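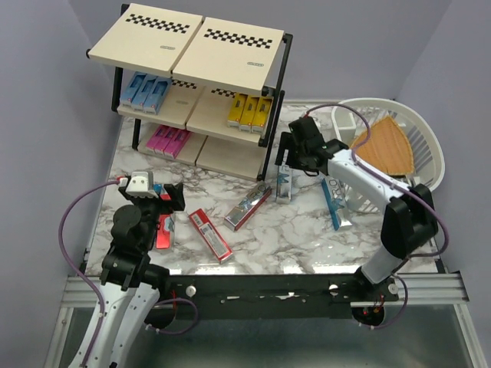 关于我们

Grellix是一家从事小型盒装商品陈列、理货与货架整理服务的专业机构，服务对象包括社区药房、便利店、文具店、电子配件专柜以及设有自助货架的企业内部商店。公司自成立以来，业务始终围绕货架展开：商品到店后如何拆箱、分拣、归位，货架各层如何分配，同类包装如何排列，空位如何保留和补充，散放在台面上的商品如何在营业前回到应有的位置。

公司最初承接的是单店整理委托，委托方多为经营面积有限、人手紧张的零售门店。这类门店的商品品类繁杂，包装尺寸相近而颜色、文字各异，进货与退换往往在同一张台面上进行，时间一长，货架与库存记录之间便会出现偏差。Grellix在长期为此类门店服务的过程中，逐步形成了一套可以书面说明、可以重复执行的整理方法，并在此基础上开展了货架配套、人员培训和陈列咨询等业务。

公司现设2处固定场所：总部办公及样板陈列室，以及Avram培训中心。前者负责客户接待、方案编制与货架样板的搭建，后者承担理货人员的课程教学与实操考核。

主要业务

一、货架整理与陈列服务

本项业务为公司的基础业务。服务人员按照与客户共同确认的陈列方案，对现有货架进行清空、清洁、重新分层及商品归位。服务开始前，我方须取得客户的在售商品清单；对于清单中没有列出而在货架上发现的商品，服务人员一律单独放置，由客户确认后再行处理，不得自行归入相近品类。

盒装商品的归位以品类为先，以包装外观为辅。外观一致的盒子应成排放置，端面朝外，盒与盒之间的间距由商品厚度及取用方式决定。同一层货架如需放置两种颜色的包装，原则上左右分区，各占一侧，不作交错排列。高度较大的盒子宜直立，较扁或重心不稳的盒子可以平放，但同一排内应保持同一种放法。

货架底层通常用于放置备货或周转较慢的商品。公司建议客户在底层保留一定的空位，不必将每一层全部填满。空位的作用在于接纳临时到货和待核对的商品，若底层长期处于满载状态，到货商品便只能堆放于台面或通道，整理成果难以维持。

二、Plukico小型货架及配件

Plukico是公司为台面陈列及小型柜台设计的货架系列，以金属管架配浅色木质层板为主要形式，可根据客户需要选择层数与宽度。该系列的设计出发点是小型盒装商品的实际尺寸，层间高度以能够放入直立的盒子、同时便于伸手取放为准。顶板可以留空，作为临时放置待上架商品的平面，也可以用于摆放价目牌及说明卡。

Plukico系列的安装由公司服务人员完成。安装前须确认台面平整，并测量货架与墙面、台面边缘的距离。对于石纹台面、玻璃台面等表面较为光滑的场所，公司提供防滑垫片。层板表面如有磨损，客户可以申请单独更换，不必更换整架。

层板交付后，请客户避免使用含有研磨颗粒的清洁用品。日常清洁以拧干的软布擦拭即可，金属管架的接合处应定期检查，如发现松动，请停止在该层放置商品并与我方联系。

三、Vultarell陈列编号规则

Vultarell是公司内部使用并向客户开放的一套陈列编号规则。每一组货架、每一层层板及每一段分区均有对应编号，编号写入陈列图，陈列图随货架存放。理货人员依据编号即可确定商品位置，无须依赖个人记忆或对包装颜色的判断。

制定这一规则，源于公司在服务中多次遇到的一种情况：供应商更换包装后，新旧包装在颜色和版式上差异较大，理货人员将其误认为两种商品，分别放置于不同层板，造成盘点差错。也有相反的情形，即不同规格的商品采用了几乎相同的外盒，仅在侧面标注含量或型号。Vultarell规则要求归位时核对盒身文字与条码，颜色仅作为辅助识别依据。

采用该规则的客户可以获得空白陈列图、编号标签及填写说明。规则如有修订，公司将向在册客户发送新版文件，旧版陈列图在客户下一次调整货架时替换即可。

四、理货人员培训

Avram培训中心面向客户单位员工及有意从事理货工作的个人开设课程。课程分为基础班与进阶班2个班次。基础班以盒装商品的识别、拿取、翻转、直立放置及归位为主要内容，进阶班增加陈列图编制、混放商品分拣、到货核对与盘点记录等内容。

基础班的实操课在台面货架前进行。练习开始时，各种包装的商品散放于台面，朝向不一，有的平放，有的直立，有的正面向下。学员须先观察，再动手，逐件确认后放入指定层位。教学中特别强调一次只处理一件商品，拿起后应明确其去处，不得在手中停留过久或随意换放位置。对于初学者，速度不列入考核。

考核使用100件练习商品，其中包括外观相近的干扰包装和外盒有轻微压痕的商品。学员完成归位后，由考核人员依照陈列图逐层核对，核对结果当场告知学员本人，并记入培训档案。未能通过考核者可以申请补考，补考前须重新参加一次实操练习。

工作准则

公司在全部服务中执行统一的工作准则，主要内容摘录如下，供客户及合作单位参考。

台面整理应先于货架整理。台面上散放的商品在数量和品类未确认之前，不应直接放入货架空位。服务人员应先将其按品类靠拢，留出取放的活动范围，再依次归位。体积较小的盒子容易被较大的盒子遮挡，清理台面时应逐一移开检查，不得以整体推移的方式代替。

拿取盒装商品时，应持盒身两侧，避免按压正面印刷区域和封口部位。表面带有金属光泽的包装容易留下指痕及划痕，存放时不宜与硬质边角直接接触。封口已经开启或标签脱落的商品不得上架，应放入待处理区并作记录。

条码朝向以不影响端面展示为前提。客户使用手持设备盘点的，可在陈列方案中约定条码的统一朝向，由服务人员在归位时一并完成。

凡涉及药品、食品及其他有保存条件或有效期限要求的商品，公司按照客户提供的管理规定执行。服务人员不对商品的用途、效果作任何说明，也不接受顾客就此提出的咨询，遇有询问应请其联系门店工作人员。

每次服务结束前，服务人员须与客户代表共同巡视货架，对照陈列图确认各层状况。未能归位的商品、需要更换的层板以及客户临时提出的调整意见，均应写入服务记录，双方各留存一份。

公司沿革

Grellix成立至今已有11年。成立初期，公司仅提供上门整理服务，所用陈列图均为手绘，随服务记录一并交给客户保存。由于各门店货架尺寸不一，同一种商品在不同门店的摆放方式差别较大，陈列图难以通用，公司遂开始着手统一层位的标注方法，此后发展为现行的Vultarell规则。

随着委托增多，部分客户提出，原有货架为大件商品设计，层高过大，小型盒装商品放入后上方空间闲置，叠放又容易倾倒。公司据此开发了Plukico系列，并在总部样板陈列室设置了可供客户实地试用的台面货架。客户可以携带本店商品前来试摆，由方案人员现场调整层高与分区，确认后再行订购。

Avram培训中心在此之后设立。设立之初仅用于公司内部人员的岗前培训，后应客户要求对外开放。培训中心的练习商品由公司自行采购及维护，包装破损达到一定程度即予更换，换下的外盒保留一部分，用于教授破损判定。

样板陈列室参观

样板陈列室接受客户、合作单位及相关院校的预约参观。室内按照不同业态分区布置，墙面采用浅色，便于观察包装颜色在货架上的排列效果。各分区的货架保持日常使用状态，参观时可能正在进行上架或整理工作，商品的位置和数量会随之变化，恕不为参观另行布置。

参观者可以取放样板货架上的商品，取放后请交由工作人员归位。样板陈列室内的商品仅供陈列及练习之用，不对外销售。请勿将饮料及开口食品带入室内。

院校组织集体参观的，请提前告知人数及所学专业，以便安排讲解内容。每年5月为培训中心集中考核时间，该月不接受集体参观，个人客户的方案洽谈不受影响。

服务申请与方案确认

客户可通过书面或电子方式提交服务申请。申请应载明门店所在位置、货架数量与尺寸、主要商品类别及希望进行整理的时段。公司收到完整资料后将在2个工作日内予以答复，并指定人员负责后续联络。

整理工作一般安排在门店营业前或营业结束后。对于全天营业的门店，公司可以采取分区进行的方式，每次仅清空一组货架，完成归位及核对后再进入下一组。客户应在服务开始前指定一处平整台面，供分拣和暂存使用，台面上的私人物品及与商品无关的文件请预先收妥。

陈列方案经双方签字后生效。方案执行期间，客户如需增加或撤下商品，应以书面形式通知，我方据此更新陈列图。因季节更替或促销活动产生的短期调整，可使用临时陈列图，期满后恢复原方案。

整理完成后，公司提供一次回访。回访内容包括各层商品是否仍与陈列图一致、底层空位是否得到保留、编号标签是否完好，以及门店员工在日常补货中遇到的问题。回访所见由服务人员写成简要说明，交客户留存。对于补货频繁、层位变动较大的门店，公司可以另行约定定期维护。

合作单位

公司与包装设计、零售咨询及职业教育领域的单位保持合作关系。包装设计单位可以委托公司对新包装进行上架测试，测试在样板陈列室进行，内容包括包装直立的稳定程度、端面文字在层板高度上的可读性，以及与同类包装并排放置时的区分程度。测试结果仅提供给委托方，未经书面许可不对外公布。

职业院校可以与Avram培训中心联合开设理货实操课程，课程安排及考核标准由双方商定。参加联合课程的学生在实习期间须遵守公司工作准则，其整理的货架由带教人员复核后方可交付。

有意与本公司建立合作关系的单位，请在来函中说明合作事项、所涉商品类别及预期时间。涉及包装测试的，请随函寄送成品外盒，展开的印刷稿不能替代实物。来函及样品请寄至总部样板陈列室，并在外包装上注明“合作事项”字样。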